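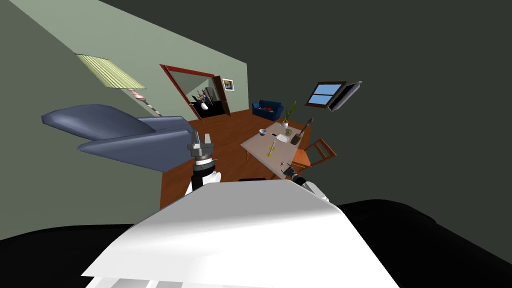 I have been trying to learn to bake rye bread since October, and I'm only now willing to talk about it. My first loaf could've held a door open. The second one was worse! I bought a bag of dark flour from Gurkivel (the little mill shop out past Starklow, if you know it) and assumed it would behave like the white stuff I grew up with, and oh boy, it does not. It sticks to everything. I do all my shaping at the near edge of a table, same kind of spot as that table edge up top, and by the end of a session there's a gray paste on it that sets like tile grout. I have a scraper now. I love my scraper.

Anyway, the recipe. I'm using 400 grams of dark rye, 400 grams of water and 300 grams of starter, plus salt and a spoonful of molasses when I remember. You stir it, you don't knead it, and it goes straight into the tin looking like wet cement. Then you leave it alone, which I'm terrible at. I kept poking it and it kept sinking.

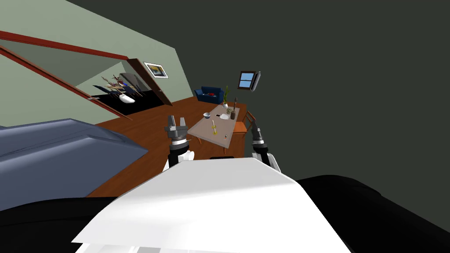
Posted by Phillips on Apr 15, 2026

So what changed? Mostly the waiting after baking. I used to cut in while the loaf was still warm and get a gummy stripe right through the middle. Now I wrap it in a towel and hide it for two days, and the slices come out clean and thin enough for cheese. The crust softens up too, and the sour taste calms down a bit.

Next on my list is a seeded one, with sunflower and maybe caraway, though half my house hates caraway. If you've got a tin that doesn't stick, tell me what it is. Mine's an old Dutwood and I've been lining it with paper every single time.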